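The Long Wait for Grudville Maple

Small-town hardwood is having a moment. Getting hold of a decent board is another story

25 November 2018

The kiln at Grudville is full till spring. That was the first thing I heard, over the phone, before I'd even said what I wanted. Full till spring, and don't send a check.

So I drove up anyway. Two hours, most of it behind a feed truck. Rain, then no rain, then a gas station with good pie and bad coffee. And then the mill, which you smell before you see. Sweet, a little sour. Green sap and diesel.

What I wanted was simple. One maple board, hard maple, long enough for a kitchen shelf. I had been to the big store at home and come back with something that cupped before I got it out of the car. A neighbor said go to a real mill. Everybody says go to a real mill. Turns out everybody has been saying it to everybody.

Grudville has 1,786 people, according to the sign at the town line, and for most of the last century a good part of them worked in wood. Bobbins first. Then bowling pins, bowling lanes, school desks, rolling pins. When the desk factory shut, the mill hung on by sawing pallets. Ugly work, low money, nobody cared what the grain looked like. Beautiful logs went into pallets. People up there still wince about it.

Then kitchens changed. Dark cabinets went out, pale wood came in, and the magazines (this one too, guilty) ran page after page of blond counters and open shelves. Restaurants wanted butcher block. Small furniture shops wanted to say where their lumber came from, and the customers wanted to hear it. The mill's phone started ringing. It has not really stopped.

You'd think that would be all good news. Mostly it is. But a maple tree does not care about a trend.

Start with the cutting. Hard maple wants to be felled in the cold, when the sap is down. Logs cut in warm weather stain, gray or a sort of dishwater green, and the stain goes deep. The mill won't buy a log cut after the roads thaw. June is dead time. The saw gets taken apart, blades go out for sharpening, the yard gets graded. A customer who calls in June wanting white maple by the Fourth gets told, politely, what month it is.

Then the drying. This is where the wait comes from. A fresh board is heavy with water and it wants to move, twist, split at the ends, cup like a potato chip. So the boards get stacked with thin sticks between them, so air can get around, and weight on top, and they sit. Months. After that the kiln, low and slow. Rush it and the outside dries hard over a wet middle. The board looks fine. Then you rip it down the center on a table saw and it pinches the blade and scares you half to death.

The kiln holds one charge at a time. Five charges were booked ahead of me when I stood in the office. Somebody had written the list on the back of a calendar, in pencil, and rubbed bits of it out so often the paper had gone furry.

Sirent has two of those five. Sirent makes counters, long ones, for bakeries and coffee bars, out of a shop in what used to be the desk factory. Funny how that goes. They buy the clearest, whitest wood, no knots, no streaks, and they pay for it. Undel has another. Undel is smaller, makes cutting boards and a line of plain stools, and takes the wood Sirent won't.

And that's the part of the trip I keep thinking about. What Sirent won't take.

Lumber grading is a strange business if you've never seen it done. A grader flips a board, looks, flips it back, makes a mark. A few seconds. The rules are all about how much clear wood you can cut out of it between the defects. Nothing in them about beauty. Curl, flame, wavy figure, those odd brown streaks that run down the middle of an old tree, the tiny dark flecks where the bark folded in or a bug got busy sixty years back. Some of that counts against a board and some doesn't count at all. A guitar maker would pay you triple for what a cabinet shop sends back.

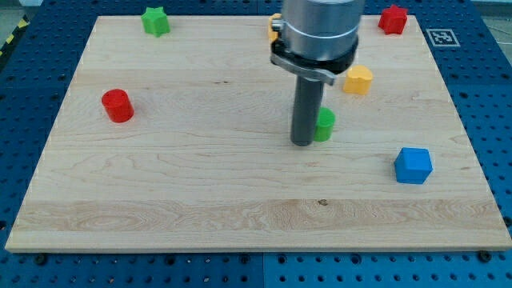
Photo: staff / maple board, wavy grain with dark streaks and flecks

Undel figured this out early. Their stools look a bit different from each other, which used to be a problem and now is the whole pitch. Streaks go on the seat where you'll see them. The plain stuff goes underneath. They made 172 stools last year, sold them all, and the ones with the wildest seats went first.

Sirent is coming around too, slowly. Bakery owners want white. They've seen white in pictures. But white maple doesn't stay white, it goes honey, then toast, faster by a window. A counter with some streak in it ages better to my eye because the color has somewhere to go. I said so at the shop and got a look that meant, fine, you tell the bakery.

Now the money. I asked at the mill if they'd build a second kiln. Everyone asks. Kilns cost a lot, they eat power, and they want somebody on hand who knows what they're doing, nights included. The mill ran three shifts once. Now it's one shift and a dog. And the people who run it remember the last boom. They remember oak, when every house in the country had to have golden oak everything, and they remember the week the oak orders quit. There was a second kiln then. You can still see the slab out behind the log yard, with a birch coming up through the crack.

So no, no second kiln. Just a list.

Some buyers have tried going around it. The Gil yard, down on the river road, sells air-dried boards off the rack to anybody who walks in. Gil is a fun place. Half the building is salvage, old doors, church pews, a stack of bowling lane with the arrows still in it. The maple stands on end along the back wall, rough sawn, furry with dust. You can't see a thing. You bring a block plane or you spit on your thumb and rub, and a bit of the grain comes up, and you guess.

Air-dried has its fans. Hand tool people love it, say it cuts sweeter, and thay may be right. But it hasn't been down as dry as a heated house will take it, so it still has some moving to do. Bring it home, let it sit inside for a few weeks, on sticks, off the floor. Then cut it a little over size and let it sit again. I know. I know. I wanted my shelf too.

A few other things I picked up, in no order.

Look at the ends first. Small cracks there are normal, every board has them, you just cut them off. A crack running up the face is another matter.

Sight down the edge like you're aiming it. Bow you can live with on a short piece. Twist you can't, or not without losing half the thickness.

Ask when the log was cut. A good yard will know. A so-so yard will tell you it's all kiln-dried and change the subject.

Buy the neighbor board. If you like one, there's a fair chance the next one in the stack came off the same log, and in two years when you want a second shelf you'll be glad.

Don't stain it. Maple takes stain like a bad haircut, blotchy, dark in all the wrong places. Oil, or a clear finish, or soap if you're Scandinavian about it. For a shelf, honestly anything.

Wax burns off near a stove. Learned that one at home.

Who's cutting the trees is the question hanging over all of it. The woodlots around Grudville are mostly family land, small, passed down, and the people who own them are getting older. Some sell timber when a roof goes. Some never sell. Sugaring families won't let a saw near a tapped tree, and there's a good reason for that, the tap holes leave long stains, and a metal spout forgotten in the trunk will wreck a saw blade and maybe the guy standing next to it. The mill runs every log past a metal detector now. It has found spouts, fence wire, a horseshoe, a good deal of birdshot.

And maple is slow. The logs I saw going through had been standing a long time. I leaned over the end of one on the deck and got to 108 rings before the light gave out, and I hadn't made it to the bark. That tree was up before the bobbin mill closed. Before the desks. A counter made from it might get torn out in fifteen years when the bakery turns into a phone store.

Nobody at the mill seemed to want a speech about it, so I didnt make one. They've got slabs to move.

I did end up with a board. Gil, back wall, third from the left. I planed a patch by the door with a borrowed plane and there was a bit of wave in it, a brown streak going off toward one end, and a knot I can probably hide behind the toaster. Paid cash. Strapped it to the roof with a towel under each end.

It's in my dining room at the moment, on sticks, with two paint cans on top. I walk around it. By the time you read this it'll have been there a month, and it has to go another one, and then I cut it over size, and then it sits.

The Grudville list is open again for late next year, if you're asking. Call in the morning. They don't pick up once the saw's running.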